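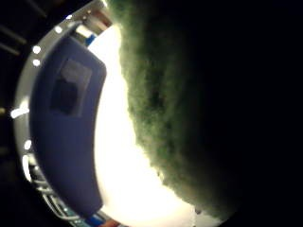 Keep the Night Bus

2019-12-09

Belport plans to end its overnight bus service in March. The route runs from the Tolero rail station to the hospital and back, four trips a night, and the transit office says too few people ride it. I think the office is counting the wrong thing.

The figure in the budget notice is 2493 riders for the year. Set next to the daytime lines, that looks small. A bus at eight in the morning can fill up in three stops, and a bus at two in the morning never will. If ridership is the only test, every night route in every town our size fails it.

Consider who is on board. Hospital cleaners ride it, and so do bakers, warehouse crews from the Bovivach plant, and people whose shift ended after the last regular bus left. Most of them don't go to public hearings, which are held at an hour when they are asleep or already at work. A taxi from the plant to the east side of town costs $25 each way. On the wages paid for night work, that is a large part of the shift.

I rode the route for most of a winter when my car was off the road. It was slow and the heater was bad. It also came when the schedule said it would, and I kept my job -- something I could not have done by walking 60 minutes along Sebastian Road, where there is no sidewalk past the lumber yard.

The office suggests a ride voucher program in place of the bus. I don't object to vouchers for people who can't reach a stop. But the proposal says they must be requested a day ahead, through a website, and that supply will be limited. A worker who is asked to stay late can't plan that way. A bus doesn't need to be told you are coming.

There is a fair argument on cost. Night drivers are paid more, and the money has to come from somewhere. The town could raise the monthly parking rate at the Tolero station, which hasn't changed in years, or ask Bovivach to pay toward a route that brings in its own workers. Neither idea appears in the notice. Both should be looked at before the route is dropped.

Written comments are open until the council votes on the budget. If you work days, send one anyway.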